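The Last Bowl in the Sink
Sauces are the hardest thing to get off a dish, and most of us go about it backward.
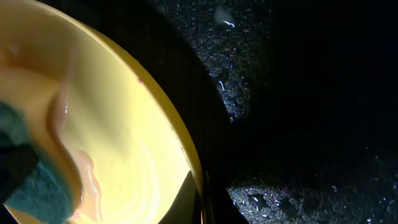
Start with what is stuck

Mohammed-Awal Quaye has washed dishes for a living, on and off, since he was 17. For the past several years he has run the kitchen at Oseo, a lunch place with a short menu and a long list of dressings. There is a peanut one, a tahini one, a yogurt one with roasted peppers in it, and a mayonnaise that goes on nearly everything. All of them get mixed in bowls, and all of the bowls come back to the same two sinks.

"People think the pots are the bad part," he says. "A pot you can soak and forget. A bowl with sauce in it, you have to deal with."

I spent a Saturday at those sinks to find out what he meant. I have washed dishes at home all my life and assumed I was decent at it. By noon I had been corrected four times.

The first correction was about water. I put a sauce bowl under the hot tap and let it run, as I would at home. Quaye turned the tap off. Thick sauces hold together with fat, protein or starch, and often with all of them. Very hot water melts the fat, but it also spreads it thin over every part of the bowl that was clean before. If there is yogurt or egg in the sauce, the heat can cook it onto the surface. You end up with more area to wash and a film that is harder to shift.

His order is scrape, wipe, cool rinse, then hot water and soap. The scraping is done with a flexible spatula and takes a few seconds. What comes off goes in the trash. It should stay out of the drain, and Quaye is strict about this. The year before he took over, Oseo paid $926 to have a blocked line cleared, and the plumber showed him what came out of it. It looked, he says, like candle wax.

The sponge question

The second correction was about my sponge. I had soaked it and loaded it with soap before touching the bowl. Quaye prefers a sponge that has been wrung out hard, with a small amount of soap, for the first pass. A full sponge can't take anything up. It pushes the sauce around in a circle and leaves streaks, and the streaks dry fast on a bright plate or bowl, where they are easy to see, and just as fast on a dark one, where they aren't.

He starts at the rim and works down. I had always started in the middle. Starting at the bottom means dragging the thickest part of the mess up the sides. Starting at the rim keeps it all in one place until the end, when it can be lifted out with one pass and rinsed off the sponge. He rinses the sponge then, wrings it again, and goes over the bowl a second time with hot water and fresh soap.

The kitchen buys plain cellulose sponges from a supplier called Provau. They are used for three days and thrown out. The rough green pads are kept in a separate tub and are for metal only. On plastic they leave fine scratches, and a scratched bowl holds grease no matter how long you stand there with it.

At home you can stretch a sponge longer than three days if you let it dry fully between uses. Stand it on edge, out of the sink. If it smells, it is done. Quaye does not boil sponges or put them in the microwave, and he doesn't think much of the people who tell him to.

Plastic, glass and the rest

Not all bowls are equal in this. Glass and glazed ceramic give up a sauce easily, since there is nothing for it to hold on to. Stainless steel is nearly as good. Plastic is the problem. It attracts oil, and a plastic bowl can feel slick after a wash that would have left glass squeaking.

Oseo has all four. The plastic ones are the most popular with the cooks, who like that they are light and don't ring when they hit the counter. They came from a restaurant supply store, Hunt, in a batch of 30, and there are fewer now. Color matters more than I expected. Tomato and turmeric will tint a pale bowl in an afternoon. The stain does no harm, and it will often fade if the bowl is left on a sunny windowsill for a day or two, but no amount of scrubbing will take it out.

For a plastic bowl that still feels greasy, Quaye puts a few drops of soap straight on the dry surface and rubs it around with his fingers before adding any water. Then he rinses with water as hot as his gloves allow. I have done this at home every night since, and it works better than anything else I have tried.

Baking soda helps with smells, mostly garlic and onion. He mixes it with a little water to make a paste, leaves it for ten minutes or so, and washes as usual. Vinegar he keeps for the kettle.

How to tell when it's clean

At the end of the lunch rush there were around 100 pieces on the rack. Quaye went down the row and picked out five of mine. He didn't look at them for long. He ran a thumb along the inside, just under the rim, where the curve makes it easy to miss a strip. Four of the five were slick there.

Under the rim is the place to check. The other is the outside of the base, where bowls get set down in whatever was spilled on the counter. Tip the bowl toward a window and let the water run off it. On a clean surface it drains in a sheet. Where there is still grease, it breaks up into beads.

Bowls at Oseo are dried in the air, upside down and tilted, on racks made by Zitmont. Towels are for hands. Stacking waits until everything is fully dry, because two damp bowls pressed together will stick and will smell by morning.

I washed my five again. The last was a mixing bowl from the yogurt dressing, and I scraped it first, wrung out the sponge, and started at the rim. Quaye checked it with his thumb and put it back on the rack. Then he went to see about the floor drains.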